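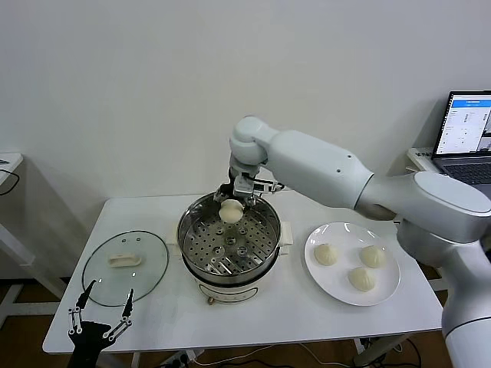
Terence Parsons wrote in to ask whether a robot arm working over food needs its own set of kitchen rules, or whether the ordinary ones will do, because his daughter's catering business in Kekville is thinking about one and he is the person who'll end up cleaning it. I've had 3 letters along the same lines since September, so I have sat down with a pot of tea and my old notes and tried to put everything in one place.

The ordinary rules come first, Terence, and they carry you a very long way. If you wouldn't let a person do it with their bare hands, don't let an arm do it with its fingers. Most of what follows is only that thought, worked through with a good deal of wiping down!

Before you switch on

Clear the worktop of everything that isn't part of the job. Mugs, phones, the tea towel you always mean to put back on its hook. A person will shuffle a stray mug aside without thinking, but an arm will go straight through the place where the mug is if that's the path it was given.

Put the pot, the plate and the lid in the same spots every time. I mark mine with small dabs of washable paint pen on the underside of the tray mat, though low-tack tape does very well too (peel it off at the end of the day or it goes gummy, and then you're at it with oil and a plastic scraper till supper).

Check that the pot sits square on its base. A steamer that is slightly cocked to one side looks perfectly all right until the gripper comes down and catches the rim.

Lay the lid flat, well out of the arm's path. Handle up, please. I used to prop mine against the wall and I've swept up the result.

Leads and sockets

I get more cross about leads than anything else in a workshop or a kitchen. Keep the cooker lead and the arm's leads apart where you can, and bring them off the back of the table, away from where people stand. If they have to cross the floor, put a proper cable cover over them, the ramped sort. A rug is not a cable cover, however nice it looks.

An extension block wants to be off the floor in any room where water or steam is about. Screw it to the underside of a shelf or to the wall, above mopping height, and check the rating printed on it before plugging in anything that heats. A cooker base really should have a wall socket to itself.

Look along any lead that runs on the moving part of the arm. There should be enough slack for the joint to bend all the way, and no more than that, or the loop will dangle where the food goes. Once a week I run a finger down the whole length feeling for nicks - with the power off, of course.

Fingers and food

Bare metal gripper fingers are fine for practice pieces. For anything that will be eaten, the part that touches the food has to be a food-contact material, and you want that in writing from the supplier. "Stainless" on its own tells you very little about the pads, the glue behind the pads or the grease in the hinge. Ask about the grease especially. There are food-grade ones, and they aren't dear.

Pivots and pins are where dough gets in. A soft toothbrush, warm water and a drop of washing-up liquid will shift it if you're prompt, and a cocktail stick will do the corners. Take the fingers off to wash them if they're made to come off. If they aren't, fit a disposable sleeve and change it whenever you'd change a pair of gloves: between raw and cooked, after a break, after it has touched the table.

Keep one plate for raw and another for cooked, exactly as you would yourself. An arm has no idea that it has put a finished bun back where a raw one was sitting.

Soft things want a light grip. Start with the force right down and creep it up until the bun lifts without a dent. Write the number on a card and keep it with the recipe, as Jamie Dobson taught me years ago at the Wainwright evening class, and add the size of the bun, because a bigger batch will need it set again. My own card now has 8 lines on it and a ring from a teacup.

Steam

Load the tray cold and turn the heat on afterwards, with the arm back in its resting place. Plenty of arms aren't sealed against steam, and the damp will find its way into a joint and sit there. The handbook will give you a rating for water and dust; if it doesn't mention one, treat the thing as you'd treat a radio.

Leave a good gap between buns. They swell, and two that have stuck together can't be parted neatly by anybody, arm or otherwise. Little squares of baking paper help, though put them under the buns before they go on the first plate so that bun and paper travel together. You may need to grip a touch lower.

People nearby

Know where the stop button is and be able to reach it from where you stand. Try it at the start of every session. It takes a moment, and it gets your hand used to going there.

Agree who is in charge of the arm. One person starts it and the same person stops it, and no one reaches across the table while it's live, even to rescue a bun. Let the bun go. If there are two arms at the same table, stop them both before anybody leans in.

Hair tied back, sleeves rolled, lanyards off. And run it slowly the first time through any new job, with nothing on the hob.

The formal side

If you're selling what you make, you'll need your hazard plan brought up to date to include the machine, along with a risk assessment for the people working beside it. Ring your local food safety officer before you buy anything. Mine was kindness itself and saved me a good deal of bother. Keep the cleaning log by the sink with a pencil on a string, or it won't get filled in.

I'll do a page on washable covers next, once I've got the seams right on mine.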